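Ein weißes Tuch gehört auf den Tisch

Von Hélène Dhillon

Wer mit Bauklötzen arbeitet, ob im Kindergarten, in der Ergotherapie oder am Küchentisch, redet gern über die Klötze: welches Holz, welche Farbe, welche Kantenlänge. Über die Unterlage redet man selten. Ich halte das für einen Fehler und plädiere für ein schlichtes weißes Tischtuch.

Seit Juni benutze ich in meinen Kursen nur noch solche Tücher. Vorher hatten wir die bunten Spielmatten von Westerberg, 30 Euro das Stück, bedruckt mit Straßen, Enten und Zahlen. Sie sind haltbar, das bestreite ich nicht. Aber ein roter Klotz auf einer Matte mit roten Dächern geht unter. Kinder, die schlecht sehen, tasten dann daneben, und den älteren Teilnehmern geht es genauso.
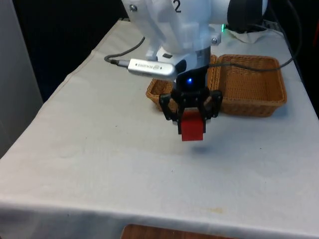 Auf Weiß ist ein roter Würfel sofort da. Man erkennt seine Kanten, und man sieht den Schatten. Gerade der Schatten wird unterschätzt. Er verrät, ob ein Klotz schon aufliegt oder noch ein Stück darüber schwebt, und wer das Greifen und Ablegen übt, braucht diese Auskunft.

Dazu kommt der Lärm. Auf der nackten Tischplatte klappert jeder Stein, bei einem ganzen Kasten mit 100 Steinen versteht man nach kurzer Zeit das eigene Wort nicht mehr. Stoff dämpft. Er rutscht allerdings auch, das ist der häufigste Einwand. Ich nehme zwei Tischklammern, an jeder Schmalseite eine, und ziehe das Tuch glatt. Hohe Türme stehen trotzdem schlechter als auf Holz. Wer Türme bauen will, soll das Tuch eben abnehmen.

Der andere Einwand betrifft die Flecken. Ein weißes Tuch wird schmutzig, eine Matte auch, nur fällt es dort weniger auf. Meine drei Tücher kommen freitags in die Kochwäsche. Die Matten von Westerberg liegen noch im Schrank und können gern abgeholt werden.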